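Bin Picking by the Month: Pay for the Picks, Skip the Promise

By Nuala Ó Súilleabháin
Thursday, June 15, 2023

Zimell wants small shops to rent bin picking instead of buying it. The service is called Carden. You keep your own arm, they supply the gripper, the software and a person on the phone, and you pay $3415 a month. I think this is a fair way to sell the thing. I also think the contract is written for the wrong customer.

Most of the shops I write for have one robot and somebody who half knows how to program it. Parts come to them in bins. Getting a part out of a bin sounds like the easy bit until you try it, and then it eats a year. A part lies flat against a wall and the fingers can't get down beside it. Two parts lean on each other and both move when you touch one. People who sell these systems like to show a full bin, which makes sense, as a full bin is the easy case. There is always something on top to grab.

The last few parts are where the money goes. When only a handful remain, they have slid to the edges, and the arm has to reach low without putting its wrist or its cables into the side of the bin. Meenakshi Bhatt ran a cell for years before she started helping other people buy them, and she told me she asks every vendor for one number: how many parts are left when the robot gives up. Few of them have it ready.

Carden's contract doesn't have it either. It promises 567 picks an hour, measured over the first half of a bin. That's a respectable rate for plain parts. The second half is covered by a line about "best effort," and a call-out when the system stops costs $155 after the first two in a month.

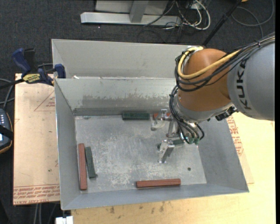
A shop with a person standing nearby can live with that. They walk over, shake the bin or finish it by hand, and push the next one in. A shop that wants to run through the night can't, and those are the shops most likely to sign, going by the brochure. It says "unattended" on the front page.

I put this to Svend Baldursdóttir at Zimell. His answer was that customers should top up bins before they run low. Fine, but then the old parts at the bottom stay there for weeks, and anyone who has to track lots will have a problem with it.

The rest of the deal I like. You can leave with 90 days' notice. Finger changes are included, and the training is two days at your own site with your own parts. Buying the same equipment outright would tie up cash that a small shop needs for steel and wages.

What I'd ask for before signing is short. Have the rate measured on a whole bin, down to the last part. Get the number left behind written into the contract, with the call-out fee waived whenever they miss it. Zimell says it will review its terms in November. If your bins can wait that long, I would wait.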